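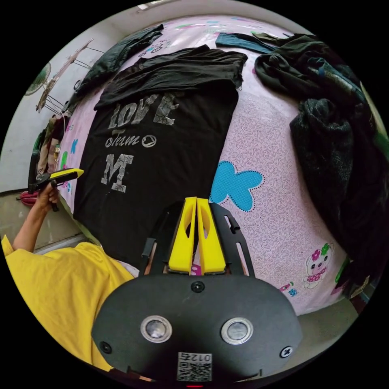
A black T-shirt and a heap of dark clothing on a printed sheet.

I have come to think the bed is the only sensible place in a house to fold clothes, and I would like to make the case for it.

The advice runs the other way. Every housekeeping column I read tells me to fold at a table or on top of the dryer. Humular, the storage shop where I bought my drawer dividers, sells a folding bench for $149 and says in its catalogue that laundry should never touch bedding. I don't own a dryer and my kitchen table is usually covered in something. What I do own is a bed, and it is the largest flat surface I have.

Size matters more than people allow. A T-shirt needs to lie fully open before it can be folded well, and it needs room beside it for the ones still to come. On a table you end up folding against your chest, and the shoulders never match. On a mattress you can lay the shirt out, smooth it with the flat of your hand and bring the sides in evenly. A soft surface is no hindrance. Cloth grips cloth a little, so the first fold stays where you put it while you make the second.

The colour of the sheet helps as well. Dark clothing is miserable to sort on a dark surface. Black socks vanish, and a black sleeve can't be told from the black shirt under it. On a pale sheet the edges show up at once. I would go further and say that a busy children's print, with bears and butterflies all over it, does the job as well as a plain one. I have heard people say they are embarrassed to have cartoon sheets on a grown-up's bed. A sheet that is soft and still has its elastic is a good sheet, and I would not replace one for the sake of a bear.
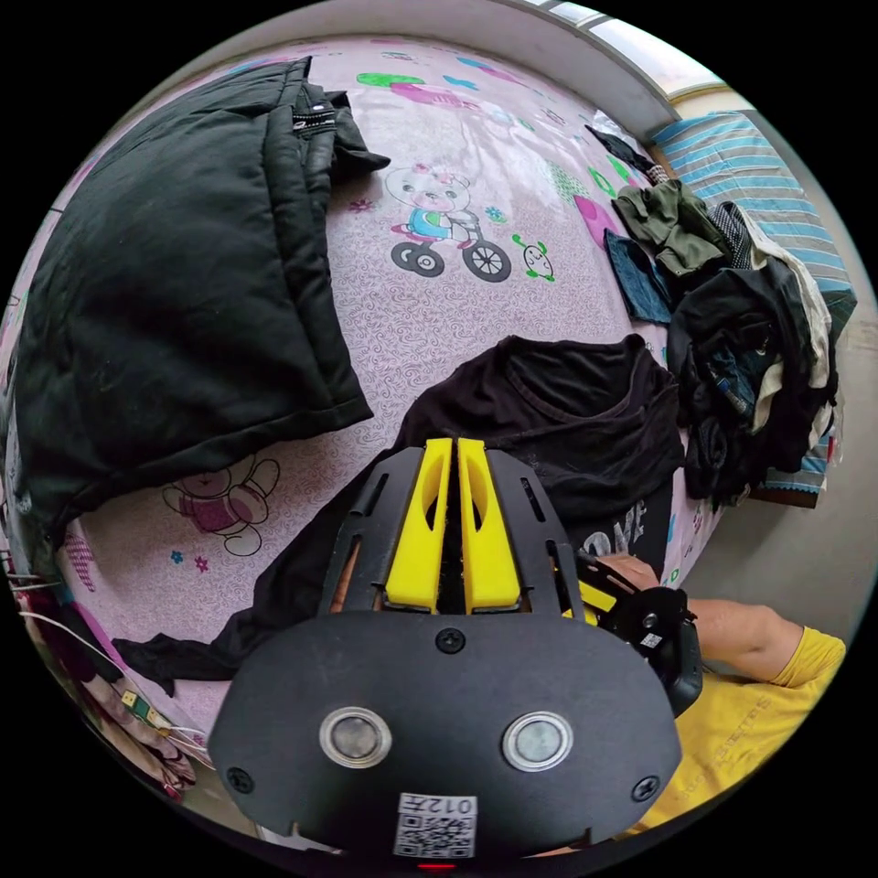 Padded jackets are where I part company with the tidy-drawer people altogether. A jacket like that does not want to be folded small. You can press it into a neat rectangle and it will be a mound again by the time you have picked up the next thing. In our part of Canada it gets worn from the first cold week until well into March, so there is little sense in packing it away in January. Fold it once, put it to one side of the bed and deal with it last. Better still, hang it up.

The order I follow is simple. Big things go to the edge, shirts get done in the middle, and small things wait in the heap. Printed shirts I fold with the lettering facing out, so that I can find the right one in the drawer without pulling up the whole row. I don't roll anything. I tried rolling for 2 months after a talk at the Soneck library, and all it gave me was creases in new places.

The strongest argument for the bed is that you have to sleep in it. A pile on a chair can sit there for 10 days. I have had one last longer. A pile on the bed has to be gone by night, and the worst you can do is move it to the chair, which at least makes you feel the cheat. I don't claim that I never do it.

My sister-in-law folds straight off the drying rack, standing up, and puts each piece away as she goes. It works for her. She also has a hallway closet three steps from the rack, and I have a staircase.

The Kudinora Courier, Opinion | Published Jan 12, 2022 | Contact the editor | Letters should be no more than 200 words | © The Kudinora Courier | Back to top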